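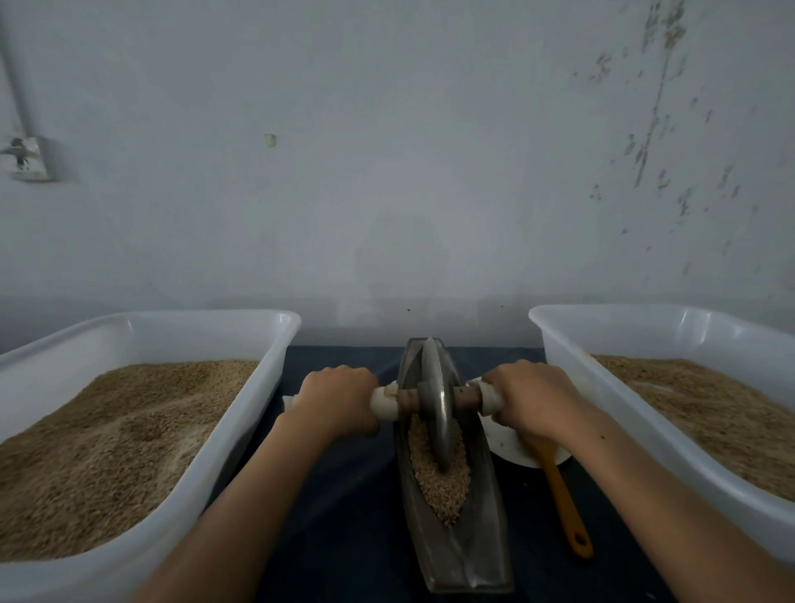

*Fig. 4.1 – Broyage à la main dans une auge en métal, entre deux bacs de grain.*

# Chapitre 4 – Publier une application mobile

Les trois premiers chapitres ont laissé le lecteur avec une application qui compile, s'installe sur un appareil de test et répond correctement aux gestes de base. Il reste à la mettre entre les mains d'utilisateurs qui ne connaissent ni le projet ni ses auteurs. Ce passage demande un travail différent de la programmation : préparation des paquets, rédaction de la fiche, choix des versions du système à prendre en charge, suivi des retours.

Nous reprenons le projet fil rouge, Todine, carnet de terrain destiné aux petits éditeurs de guides de randonnée. L'application enregistre des notes géolocalisées, les associe à des photographies et les exporte vers un serveur. Dans l'état où nous l'avons laissée à la fin du chapitre 3, elle fonctionne sur un seul modèle de téléphone et stocke ses données dans un fichier local sans sauvegarde.

## 4.1 Ce que contient un paquet de distribution

Un paquet de distribution regroupe le code compilé, les ressources (icônes, textes traduits, sons) et un fichier de description appelé manifeste. Le manifeste déclare l'identifiant de l'application, son numéro de version, la version minimale du système et les autorisations demandées. Une erreur dans ce fichier suffit à faire refuser le paquet par une boutique, même si le code est irréprochable.

L'identifiant mérite une attention particulière. Une fois l'application publiée, il ne peut plus être modifié : un nouvel identifiant correspond à une nouvelle application, et les utilisateurs de l'ancienne ne reçoivent plus de mises à jour. On le forme en général à partir d'un nom de domaine inversé, suivi du nom du produit en minuscules.

Le paquet doit ensuite être signé. La signature repose sur une paire de clés dont la partie privée reste chez l'éditeur. Il faut en garder une copie chiffrée hors du poste de développement, avec son mot de passe conservé séparément. Le studio Gredthorpe, dont nous étudierons les procédures à la section 4.4, place cette copie sur deux supports rangés dans des lieux distincts.

## 4.2 Numéroter les versions

On distingue deux numéros. Le premier, destiné au public, suit d'ordinaire la forme majeur.mineur.correctif. Le second, interne, est un entier qui augmente à chaque envoi. La boutique compare uniquement ce dernier. Todine porte ainsi la version publique 1.0.0 et le numéro interne 11 : les dix envois précédents étaient des versions d'essai.

La règle que nous appliquerons dans les exercices est la suivante :

- une correction sans changement visible augmente le troisième nombre ;
- une fonction nouvelle, compatible avec les données existantes, augmente le deuxième ;
- un changement du format des données augmente le premier et impose une procédure de migration.

Certains éditeurs préfèrent numéroter par année et par mois. Le procédé est lisible, mais il n'indique plus rien sur la compatibilité.

## 4.3 Choisir les appareils pris en charge

Chaque version ancienne du système que l'on accepte ajoute des cas à vérifier. L'éditeur de l'application Dastance, un lecteur de cartes hors ligne, a tenu pendant une saison le relevé de ses signalements d'erreurs. Sur 828 signalements, 46 provenaient de la plus ancienne version du système encore acceptée. Le nombre paraît faible – mais leur traitement avait occupé un développeur pendant 5 semaines, faute d'appareil de test adapté.

La décision dépend donc de trois données : la part des utilisateurs concernés, le matériel disponible pour les essais et le temps que l'équipe peut y consacrer. Elle se prend avant la première publication. Retirer plus tard la prise en charge d'un système reste possible, à condition de laisser la dernière version compatible accessible à ceux qui l'utilisent.

## Objectifs du chapitre

À l'issue de ce chapitre, le lecteur saura :

- rédiger un manifeste complet et le contrôler avant l'envoi ;
- signer un paquet et organiser la conservation des clés ;
- tenir un journal des versions ;
- préparer une fiche de boutique en deux langues ;
- lire un rapport d'erreur et retrouver la ligne de code en cause.

Les exercices supposent que l'environnement décrit au chapitre 1 est installé. Ceux de la section 4.5 utilisent en outre Mapplebeck, le serveur d'essai qui simule une boutique et renvoie les mêmes catégories de refus. Sa configuration est détaillée dans l'annexe B et doit être terminée avant d'aborder l'exercice 4.1.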